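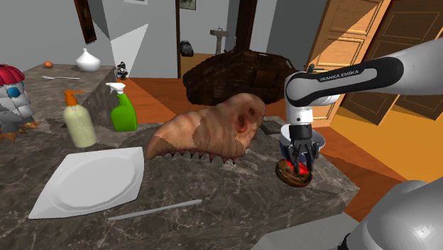 Marble countertop and a blue bowl

New weatherstrip and now my doors won't close, help!

Posted by fastback_fever

Hi all, I finally put new door seals on my '66 over the weekend and I'm stuck. The old ones were hard as a rock and I could see daylight at the top corner of the driver's side, so I ordered the Mesham kit, which seems to be what everybody runs. The rubber is really nice and soft, the molded corners look right, and I cleaned off every bit of the old yellow glue first (that took longer than the rest of the job put together).

Now neither door will latch unless I slam it so hard I'm scared for the glass. The driver's side catches on the first click and then sits out from the quarter panel by a good bit. It took up to 10 tries to get the passenger side shut and then I couldn't get it open from the inside. Before this both doors shut fine with one finger. Did I get a bad kit? Should I move the striker or just leave it closed and hope it squishes down? I really don't want to peel it all off again because I used Grernamen adhesive and that stuff is no joke.

Posted by sixbanger_sal

They all do that. Move the striker out, drive it, move it back later. Did mine in 10 minutes.
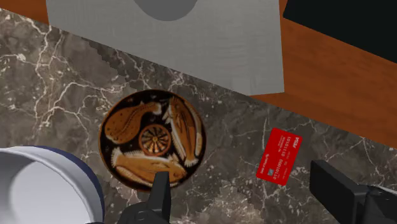

Likthorpe, April

Posted by primergray

Please don't touch the striker yet! I did exactly that on my coupe and then spent the whole summer chasing a rattle, and the paint on the door edge paid for it. If your doors shut with one finger before, the striker was in a good place, so leave it alone for now and look at the rubber first.

Couple of things to check. Look at the hinge side. That's where I'd bet money your problem is. The seal has to sit flat in the channel at the front of the door, and if it's glued even a little too far toward the outside it gets pinched by the hinge pillar and acts like a spring. Take a strip of notebook paper, close the door on it, and tug. Do that every few inches all the way around. Where the paper won't budge at all, you've got too much rubber in there. Where it slides right out, you've got a leak waiting to happen. Mine was so tight at the lower front corner that the paper tore.

Then make sure you didn't swap sides. Don't laugh, I did it — the left and right look nearly identical laid out on the garage floor, and the only way I could tell was the molded corner, which should follow the bend of the door without any twist in it. If yours looks like it's trying to roll over, there's your answer.

If it all looks right and the paper test is fairly even, then it's just new rubber and it needs time. Park the car in the sun with the doors fully latched and the windows down a crack. A couple of 90 degree days did more for mine than anything else. I've put 662 miles on the car since and the doors shut like a normal car now, maybe two fingers instead of one.

As for the glue, if you do have to move a section, warm it with a hair dryer (not a heat gun, ask me about my armrest) and pull slowly with a plastic trim tool behind it. You only need to lift the bad part. And go light when you stick it back down, a big bead under the rubber adds thickness too.

Posted by fastback_fever

Paper test says front lower corner, both sides! Going out with the hair dryer on Saturday. Thanks — I'll leave the striker where it is.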